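We lost our quarterback on Tuesday night. Faizal Chin came down on his shoulder in the last drill of training, and by nine o'clock he'd sent a message from A&E saying it was the collarbone and he was out until spring.

That leaves Wahyudi Setiawan, who has thrown 53 passes for us in two seasons, most of them when the game was already gone. He has a decent arm and he knows the playbook. He holds on to the ball too long.
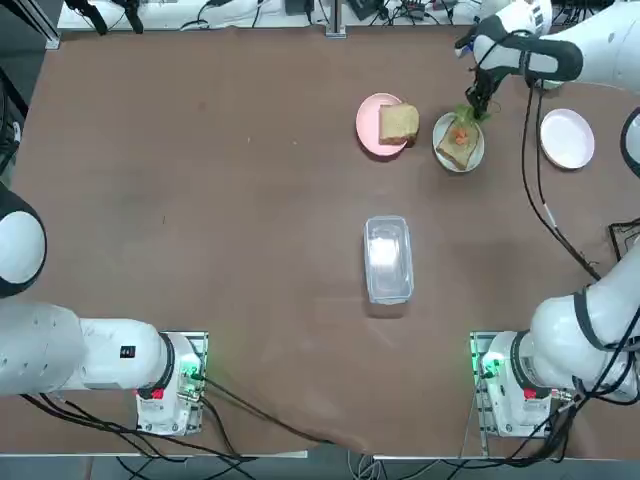 Ristberg away is not the game I'd have picked for his first start. They ran for 208 yards against us last time and only needed to throw when they felt like it. I expect we'll keep it short and give the ball to Binta Oyewole as often as her legs allow. She went for 150 in the home win over Chung and was still asking for carries at the end. 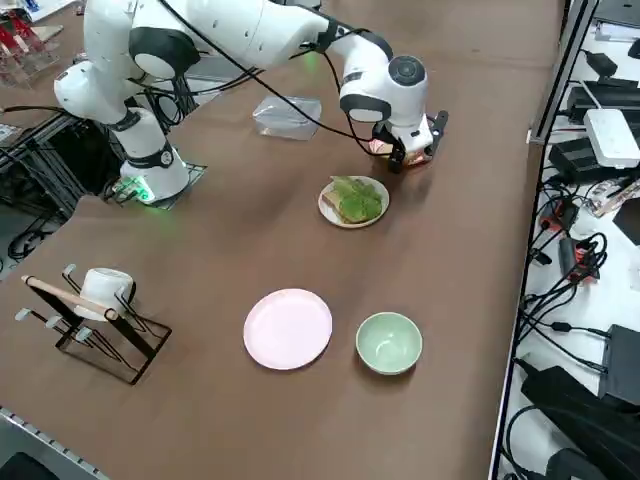 Red packet, beige plate.

The line worries me more than the quarterback. Abrehet Derese is back at centre, but she and Wahyudi have hardly worked together and the snaps were all over the place at the end of training. Two went over his head. Amirul Liew has moved across to left tackle, where he hasn't played since he joined.

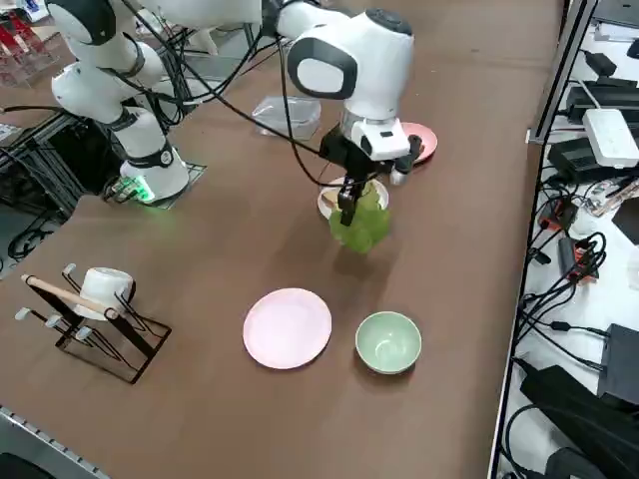 Two arms at the brown table.

Kick-off is at two. The coach leaves from the club car park at half past ten, and I still need to find the spare shoulder pads. If anyone borrowed the large set in November, please bring them back.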